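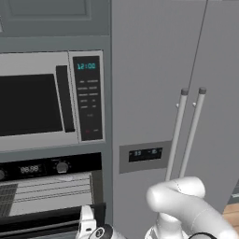
Gripper week wrapped up at our Storkstead office on Wednesday, and I finally have numbers to share! We've been running two virtual grippers through the same simulated kitchen, on the same arm, with the same controller – the stock parallel one and the wider Mitsotakis-Vlachou model that Thitima Thepsuriya has been bugging me to try since March. Each got 395 runs at the appliances, mostly doors and handles.

The stock gripper managed 69 percent. The wide one got 70, so you can imagine the mood in the room. Where they differ is the fridge. Those long bar handles sit so close together at the seam that the wide fingers kept bumping the neighbor on the way in, and I lost almost a whole afternoon to approach angles before I left it alone.
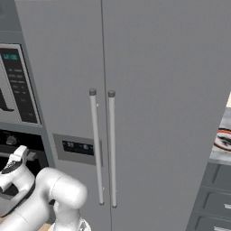 Loukia Papadakis wrote in from Skulport that one point means nothing at 395 runs, and that she'd want to see the wrist camera moved before anybody blames the fingers. Fair enough! We're going again with 596 runs each and a second camera mount, and the Lureldale folks have asked for the logs, so they'll get those too – once I've cleaned up the file names.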